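五月，Wulside 涂料厂内墙哑光漆车间参观记录

参观上午九点从东门开始，路线依次为原料库、分散工段、调色间、样板室，最后是废水站。以下按工段记录，工艺参数以厂方现场说明为准，未经核对的已注明。

## 原料与分散

Wulside 的主要产品是水性内墙漆，白色基料占排产的大头。钛白粉和重质碳酸钙分仓存放，吨袋上料，投料口设负压除尘。分散工段现有 2 条线，一条固定做白色基料，另一条做深色和小批量，换产时需整线冲洗，冲洗水回收后用于同类低档产品的配料。

高速分散后测刮板细度，不合格的返回再分散。乳液在低速阶段加入，避免剪切破乳。消泡剂分两次投，研磨前一次，调漆阶段一次。这一做法与多数同类厂一致，差别在于 Wulside 把第二次投加放在增稠剂之前，理由是增稠后气泡难以逸出。

## 调色与哑光控制

本次重点看的是编号 405 的冷调白。该色号在白色基料中加入微量蓝、紫色浆，目的是压住乳液和填料带来的黄相。色浆量很小，计量误差对结果影响明显，因此先配成稀释色浆再投。调色间用标准光源箱目视比对，再以分光测色仪读数判定，两者不一致时以仪器为准。

哑光效果主要靠颜料体积浓度和消光粉控制。浓度过高，漆膜耐擦洗下降；过低则侧光下出现亮斑。辊涂墙面的细微纹理与辊筒绒长、漆的流平性都有关，厂方建议哑光白墙用短绒辊，末道沿同一方向收辊。

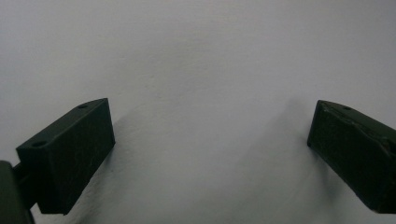 参观队伍里有人插话说，冷调白在北向房间里容易显灰，按色卡选完上墙往往比预想的暗一档，应当先刷大样再定。厂方的答复是同意刷大样，但不建议靠减少色浆来提亮，那样黄相会重新出现，补刷时也很难对上批次。

编号 472 是与之对应的暖白，不加蓝紫色浆，仅以少量氧化铁黄修正。两个色号共用基料，遮盖力指标相同，现场未提供对比率的实测记录。

## 样板室

样板室与车间隔开，常年控温控湿。刮涂样板养护到期后做耐擦洗、耐碱和附着力。耐擦洗试验机为 Cerkberg 供货，刷头定期更换并做标定。样板登记采用 Womow 的系统，每块样板对应批号、刮涂湿膜厚度和养护起止时刻，纸质记录同步留存。

厂里同时在试不同底材，包括石膏板、水泥板和轻质板材。轻质板吸水率低，不做封闭底漆时附着力偏差较大，目前只作内部参考，不列入产品说明书。
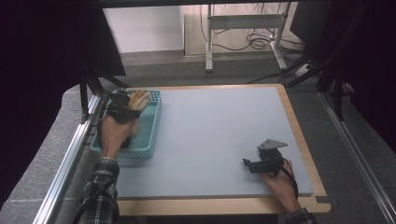

Sabatier 的意见是，底材试验若不写明含水率和封闭底漆用量，附着力数据就没有横向比较的价值，建议登记表增加相应字段。样板室表示含水率已有记录，底漆用量目前只记道数，不记单位面积用量，可以在下一版表格中补上。

耐碱试验的浸泡液当天配制。样板背面和四边事先封蜡，取出后冲洗、晾置，再看起泡、粉化和变色。判定由 2 名检验员分别作出，结论不同的重做。

## 废水站

冲洗水先进调节池，加絮凝剂后板框压滤。滤饼按固废外运，清液部分回用于地面冲洗。站内气味不重，加药间通风正常。压滤机当时在检修，没有看到运行状态，滤饼含水率一项空缺。

## 待补资料

- 405 与 472 的对比率及耐擦洗次数，厂方答应邮件提供。
- 稀释色浆的存放期限和防腐方案。
- 轻质板封闭底漆的单位面积用量。
- 压滤机检修后的滤饼含水率。

返程十二点半，从东门出。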